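Learning to Bake Rye in a Small Apartment

Wednesday, October 8, 2025

I started baking rye bread in April, after we moved to Pendstead and I found out the only bakery within walking distance closes at noon. I work until five. A loaf of rye from the grocery store costs more than I want to pay and goes stale in two days, so I bought a bag of flour and a scale.

The first four loaves were bad. Rye doesn't behave like wheat. The dough is sticky, it doesn't stretch, and kneading it the way my mother kneaded white bread does nothing except coat your hands. My neighbor Wolfram Schwerdtfeger looked at loaf number three and told me to stop kneading and use a spoon. He grew up eating this bread and has firm opinions on it.

The starter

Mine is rye flour and water, fed once a day while I'm baking and once a week when I'm not. It lives in the fridge door next to the mustard. I gave half of it to Lensa Ayele at work, and hers rises faster than mine now. She keeps it on top of her refrigerator, where it's warmer.

What I use

The recipe I settled on makes one loaf. It takes 367 grams of dark rye flour, 200 grams of starter, a spoonful of salt and enough warm water to make something like wet cement. I add caraway if I have it. The full tin weighs 856 grams before it goes in the oven — I write the weight down each time, mostly out of habit.

Mix it in the evening, scrape it into a greased tin, smooth the top with a wet spoon and leave it until small holes show on the surface. In summer that took three hours. Now that the kitchen is colder it takes closer to five, and I usually end up baking after dinner.

The hard part is leaving it alone once it's out. Rye cut on the same day is gummy in the middle. I wrap it in a towel and wait until the next evening, and Wolfram says even that is too soon.
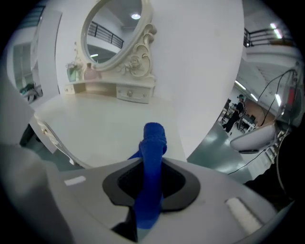 What I still get wrong

The top cracks along one side almost every time. I've tried more water and a lower shelf, and neither made much difference. A lid for the first half hour might help, but my tin didn't come with one and foil sticks to the dough.

I'm going to try a coarser flour next. The mill shop sells it in small bags, so if it goes badly I won't be stuck with it all winter.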